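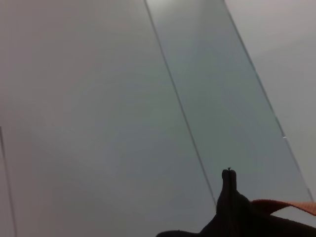 4. Transparent sheet in wrist-camera views

4.1 The problem

The methods in sections 2 and 3 assume that an object has an appearance of its own. Clear sheet has very little. Most of the pixels inside its outline take their value from whatever lies underneath, so a patch from the middle of the panel and a patch from bare surface differ by a slight shift in colour. In the view at the head of this section the shift is towards green-teal, and it is stronger near the top than lower down. A threshold set on the upper part will lose the lower part.

The long edges carry most of the usable signal. They are thin, high in contrast compared with everything around them, and close to straight. The left one is a dark line with a fainter light line beside it. The right one is paler. A detector tuned to the left edge alone should not be expected to return the right edge at the same confidence.

4.2 Notation

I is the wrist image, after lens correction.
e1, e2 are the two long edges, each written as an angle and an offset from the image centre.
w is the distance between e1 and e2 in the plane of the sheet.
m is the gripper mask, fixed in the camera's coordinates.
t is the tint score, defined in 4.4.

4.3 Edge pairing (Lu's method)

The version taught here follows Zhuoran Lu's notes from the Felholm project, with the mask step moved to the front.

Step 1. Apply m. The fingers and the body of the gripper give the strongest gradients in the view and will take over the line search if left in. Straps and cables that ride on the gripper belong inside the mask too. The orange strap has a long upper edge which a line detector will happily accept.

Step 2. Find line segments in what remains. Keep segments longer than 52 pixels.

Step 3. Merge doubled segments. A cut edge may return two lines, one dark and one light, a few pixels apart. Treat these as one edge and store the darker. Skipping this step gives a very narrow false panel whose sides are the two halves of one real edge.

Step 4. Form candidate pairs. Project both lines into the plane of the surface before testing for parallelism. In the image, perspective may make the sides of a true rectangle converge, and a test made there rejects good pairs.

Step 5. Check w against the stock list. Pairs outside tolerance are dropped.

Step 6. Rank the remaining pairs by t.

4.4 Tint score

Take a strip just inside each edge and a strip just outside it. Let t be the mean colour difference between inside and outside, summed over both edges, with the sign kept. A real panel gives the same sign at both edges. A pair made from one panel edge and one unrelated line usually does not.

The unrelated line is the common case. There is a faint one at the far left of the view, which could be a second sheet or a seam in the surface. The image does not settle the question and the method should not try to. Such a line stays in the candidate set with a low weight until another view is available.

4.5 Result

Oshima's comparison used 795 wrist images, of which 794 were kept; the remaining one had no valid camera pose. Yoshinori Oshima ran the pairing with and without the tint score on the same images. Without it, most errors were wrong partners: one edge correct, the other taken from elsewhere. With it, the wrong partners fell sharply and missed panels rose slightly — the score is weak where the tint fades, and some true pairs were ranked below the cut-off.

Processing took about 400 milliseconds per image on the Brirkano workstation, nearly all of it in step 2.

4.6 Limits

Small highlights on an edge, like the bright point on the right edge of the panel, split a segment in two. Both halves may then fall under the length limit. Bridging short gaps before step 2 helps, at the cost of joining segments that should stay apart.

The method gives the two long edges only. It says nothing about where the panel ends along its length, and it cannot place a grasp by itself. The short edges are treated in section 5, together with contact sensing.

The fixed mask assumes that finger opening is known at capture time. If the fingers move between reading the joint and taking the image, the mask is wrong by that amount.

4.7 Exercises

1. Write the parallelism test of step 4 for a camera tilted by a known angle. State what happens as the tilt goes to zero.
2. The sign test in 4.4 fails for two overlapping sheets. Show why, and propose a change.
3. Run the Genside code on the Mao set with step 3 disabled. Plot the distribution of w and mark the false panels.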